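How to Bake a Slow Overnight Loaf on a Weeknight Schedule

I started making bread this way in May, when my evenings got busy and I still wanted a real crust in the house. It has pretty much taken over my kitchen since then! The dough does nearly all of its work in the fridge while you sleep, you never have to knead, and the timing is so forgiving that I've stopped setting alarms for it (well, except the oven one).

If you've tried no-knead bread before and ended up with something flat and a bit sour, stick with me. The usual trouble is too much time at room temperature and too little shaping, and both are easy to fix.

What you need

This makes two medium loaves, or one big one if your pot can take it. Total dough weight comes to 1451 grams, give or take whatever sticks to your fingers.

796 g bread flour
620 g cool water
17 g fine salt
18 g active sourdough starter, or swap in a good pinch of instant yeast

I've been using Kudora bread flour lately and I love how it handles, but any strong white flour will do. If you'd like some whole wheat in there, trade out a small scoop and add a splash more water. Whole wheat is thirsty.

You'll also want a big bowl with a lid, a scale, a dough scraper and a heavy pot with a lid that can go in a very hot oven. Mine is an old Murnine pot with a chipped handle, and I wouldn't give it up for anything.

Mix it after dinner

Stir the starter into the water until it breaks up and goes cloudy. Dump in the flour and salt and mix with a wet hand or the handle of a wooden spoon until you can't find any dry patches. It'll look shaggy and awful. Good! Put the lid on and walk away for half an hour.

Now do your first round of folds. Wet your hand, reach under one side of the dough, pull it up until it resists, and lay it over the top. Turn the bowl a quarter and do it again until you've gone all the way around. Do 4 rounds like this, spaced half an hour apart. By the last one the dough should feel smooth and bouncy, and it'll hold itself up in the bowl in a way that seems impossible after how it looked at the start.

You can skip a round if the evening gets away from you – I've done it with two and the loaf was fine, just a little wider.

Into the fridge

How long to leave the dough out before chilling depends on your kitchen. In a warm room with starter, three hours from mixing is plenty. In a cold one, wait until you see some bubbles along the side of the bowl and the dough has puffed up by a third or so. Then put the whole bowl in the fridge and go to bed.

It'll be happy in there for anywhere from ten hours to two days. The flavor gets deeper the longer it sits, and my favorite is right around the day-and-a-half point.
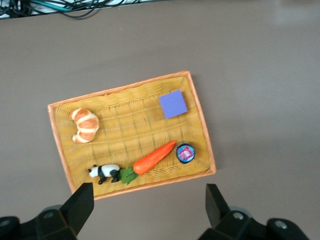
Cold dough is also so much easier to shape, and this is the part I was scared of for years. Flour your counter lightly, tip the dough out and cut it in two. Take one piece, fold the left side to the middle, fold the right side over that, then roll it up from the bottom like a sleeping bag. Flip it seam side down and drag it toward you with both hands cupped behind it. The skin will tighten up as it moves. Two or three drags and you're done. If it tears, stop and let it rest for ten minutes before trying again.

Set each loaf seam side up in a well-floured, towel-lined bowl. Rice flour is wonderful for this if you have it, and it keeps the towel from grabbing on.

Bake it

Put the empty pot and its lid in the oven and heat to 475°F for a full 45 minutes. Leave the shaped dough in the fridge while you wait. Cold dough scores cleanly, and you'll get a nicer opening along the cut.

Turn a loaf out onto a sheet of parchment, slash it once down the length with a razor or a very sharp knife, and lower it into the hot pot. Be careful here, and wear the long mitts. Lid on for 25 minutes, then lid off and another 18 to 22 until the crust is a deep chestnut brown. Go darker than you think you should! Pale crust turns leathery by lunchtime.

Cool it on a rack for at least an hour. I know. The crackling sounds it makes are lovely, though, and the crumb is gummy if you cut in too soon.

A few fixes

If the dough spreads out like a pancake when you turn it out, it probably sat warm too long. Cut that first rest by 30 minutes next time.

If the inside is tight with one huge tunnel near the top, it needed more time before the fridge.

If the bottom burns, slide a baking sheet onto the rack below the pot when you take the lid off.

Keeping it

I store the cut loaf face down on the board for the first day and in a paper bag after that. The second loaf gets sliced and frozen the same afternoon. Slices go straight from the freezer to the toaster, and with salted butter and a spoonful of plum jam they're my breakfast most of the week.

Next up I'll be trying this dough with olives and lemon peel.

Contact | © Wurnavel Kitchen Notes | Back to top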